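Week 6 notes – collecting demos for the box task

Read before lab. Updated October 19, 2025, old version had the wrong folder name in it, sorry.

Recap from last time: policy only learns what's in the examples. Bad examples in, bad policy out. So most of your grade on Project Kedano is the data, then the training run. Training is the easy half, one config file and a long wait.

Terms, quick
Episode = one try, start to finish, one recording.
Demo = an episode we keep.
Reset = putting stuff back between episodes. Counts as your time, not the recording's.

How many
Each group hands in 200 demos. Last year's best group recorded 541 and kept a lot fewer than that, their write-up is in the Brisum folder. Worst group handed in 154 and the policy just hovered over the box. Plan on 2 lab slots, book both now, December fills up with final projects.

Setup
White table, open cardboard box, one bottle. Two hand-held grippers, one per hand, camera on each. No arm needed at this stage – your hands are the robot. Wide lens, so straight edges bend near the border. Don't try to correct it, the training code expects the raw view.
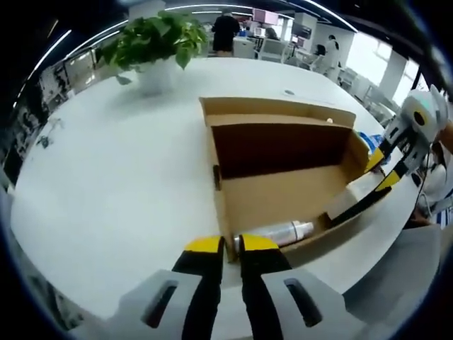 Photo: Lemieux Lab, course archive. Reuse within the course only.

Look at where the fingers are. Both grippers are at the box and the silver bottle is lying on its side in it, white cap toward the right wall. Fingertips and bottle both in view = usable. If your wrist blocks the bottle for most of an episode, throw it out.

Also note the background. People at work, plant on the table, daylight from the windows. Leave that in. A policy trained in front of a blank wall tends to fall over when somebody walks past. But vary it: different table spot, different time of day, box turned a bit each time.

Rules for recording
– Start with both grippers open and off the box.
– Move slower than feels normal. Not robot slow, just calm.
– No mid-air pauses while you think. Think first, then hit record.
– Dropped it? Pick it up and keep going, tag it "recovery". Keep these apart from the clean ones, we use them in week 8.
– Change the bottle's angle every reset. Everyone forgets this adn gets the same pose over and over.

Labels
One line per episode in the Cletell sheet: group, episode number, clean / recovery / discard, short note. Fill it in as you go. Doing it from memory at the end dosen't work.

For next time
Skim the imitation learning chapter, section on drift only. Bring one discarded episode per group and be ready to say why you dropped it. Sync check before anything else – if the two cameras are out of step the whole session is lost.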